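Notas rápidas para revisar y ordenar mazos de cables pequeños. Las escribo porque Ditte Eskildsen me las ha pedido ya dos veces y siempre las mando por mensaje y se pierden.

## Qué hace falta

- cajas de plástico abiertas, de fondo plano. Amarillas van bien, el cable negro se ve enseguida
- una bandeja metálica para lo dudoso
- mesa blanca, despejada
- luz de techo y una lupa
- etiquetas y rotulador fino
- bolsitas con cierre

Nada de cajas con compartimentos. Los conectores pequeños se enganchan en los bordes y luego vienen los tirones.

## 1. Un mazo por caja

De uno en uno, aunque parezca lento. Dos mazos juntos se enredan y se pierde más tiempo separándolos. Apoyarlo en el fondo y dejar que coja su curva – no estirarlo. Si viene doblado en C, se queda en C.

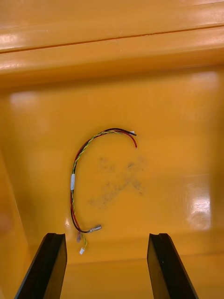
*Mazo pequeño en su caja: cable rojo, cable negro y par trenzado verde y amarillo.*

## 2. Mirar los extremos primero

Por los extremos, siempre. Es donde falla casi todo.

- **Conectores blancos.** Carcasa entera, sin grietas, cables bien metidos hasta el fondo.
- **Terminal crimpado.** El metal tiene que morder el hilo y no sólo la funda. Si lleva funda transparente se comprueba sin desmontar nada, con la lupa.
- **Puntas sueltas.** Si un cable acaba pelado, mirar el plano antes de darlo por malo. Puede ir así. Si el plano no lo pone, a la bandeja.

No tirar del cable para "probar". Un toque suave con el dedo y ya.

## 3. Seguir cada cable

De punta a punta, con el dedo. Rojo, negro, luego el par trenzado. El trenzado tiene que ser regular; si se abre a mitad de camino, anotarlo.

La cinta o manguito blanco que sujeta el haz: que no esté suelto ni corrido hacia un lado. Si se ha corrido, no moverlo a mano, apuntar y seguir.

## 4. Separar

Yo uso este orden, cada cual que ponga el suyo pero que no lo cambie a mitad de tanda:

1. caja de entrada
2. caja de revisados
3. bandeja del centro, dudosos
4. caja para reetiquetar

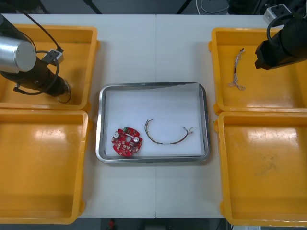
Las cajas se dejan a los lados y la bandeja en medio, asi se llega desde cualquier sitio sin cruzar los brazos por encima de los mazos. Lo dudoso no vuelve nunca a la caja de entrada. Nunca. Baldur lo hizo una tarde y hubo que repetir la tanda entera.

## 5. Etiquetar y embolsar

Tandas de 16, no más. La etiqueta va en la bolsa, no en el cable – la cola deja resto en la funda. Poner referencia, iniciales y hora. Para el pedido de Stondilis la referencia es 1010, y se escribe completa, sin abreviar.

Al meterlo en la bolsa: curva amplia, conectores hacia dentro, sacar el aire sin aplastar.

## 6. Limpiar las cajas

Paño seco entre tanda y tanda. Si queda alguna mancha gris en el fondo, paño apenas humedo, secar bien y esperar un poco antes de meter otro mazo. Los roces del plástico no salen, no insistir.

## Dudas que me llegan

**¿Y si el par trenzado viene en otros colores?** Mandan los del plano. Preguntar a Unnur Hviid si no cuadran.

**¿Se puede reparar un crimpado flojo?** En esta mesa no. Bandeja, nota y a otra cosa.

**¿Guantes?** Finos, si molestan quitárselos y manos limpias.

Pendiente para agosto: añadir lo de los mazos largos, que no caben en estas cajas.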